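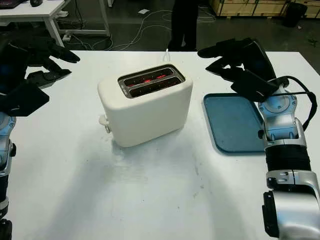
Toaster switched on, tray to the right, left hand reaching toward the toaster.

How to test a robot on making toast

By Osvaldo Rangel
Updated 13/06/2026

Can a robot make your breakfast yet? Sort of! I've been putting two-armed robots through kitchen chores since March, and toast is still my favorite test. It's cheap, it's quick, and it covers more ground than you'd expect: a soft object, a narrow slot, a spring-loaded lever, real heat, and a plate or tray at the end. If you have a robot with two hands and some way of driving or training it, you can run this in an afternoon.

What you need

A two-slot toaster with a push-down lever on the end. Avoid touch buttons for now.
A tray with a raised rim. Blue or another strong color shows up well against a white table.
Sliced sandwich bread, the boring square kind. Get two loaves, because you will mangle a lot of it.
A second person who can pull the plug.

Step 1. Set the table

Put the toaster slightly to one side of center with the lever facing the hand that will push it. The tray goes on the other side, close enough that the arm doesn't have to stretch. I like it at an angle, so the wrist can come in over the near corner. Mark both positions with a bit of tape if you plan to compare runs later. I skipped the tape for my first batch and had to throw out the whole afternoon's numbers.

Run the toaster's cord off the back edge of the table, away from both elbows.

Step 2. Do it cold first

Leave the toaster unplugged and practice the bread alone. Picking up a slice is easy now, even with a fairly basic hand. Getting it into the slot is where the fun starts. The slice bends, the far corner catches on the metal, and the fingers keep pushing. Have the hand hold the slice near the top edge and lower it slowly. If it catches, back up a little and try again with a small wiggle. That wiggle took our Nadero controller from hopeless to pretty good in one evening!

Step 3. Push the lever

Most toasters are light and slide away when you press down on one end. People steady them without thinking. Give the other hand that job, with the fingertips resting low on the body. On an unplugged toaster the lever often won't latch, so you're only checking the motion here.

Step 4. Turn on the heat

Plug in, push down, and move both hands back. Glowing elements are a handy check: if the camera sees red-orange in the slots, the toaster is on. Teach the robot to look for that before it starts waiting. Keep the fingers away from the top the whole time.

Step 5. Get the toast out

Wait for the pop, then pinch the slice and carry it to the tray. Toast is stiffer than bread, so this goes better than step 2. Small slices that barely clear the slot are still a person's job in my kitchen. Unplug before you fish for anything.

How good are they?

My last series was 100 tries with the same settings. Placing bread and pushing the lever went well most of the time, and unloading was the weak spot. In 9 of those tries the slice ended up on the floor. A full run took far longer than I'd take myself, but I watched every one of them grinning.

So no, I wouldn't leave one alone with a toaster. I would let it work next to me, though, and in March I wouldn't have said that. Next up is buttering, with the Brurby spreader attachment. Bring napkins.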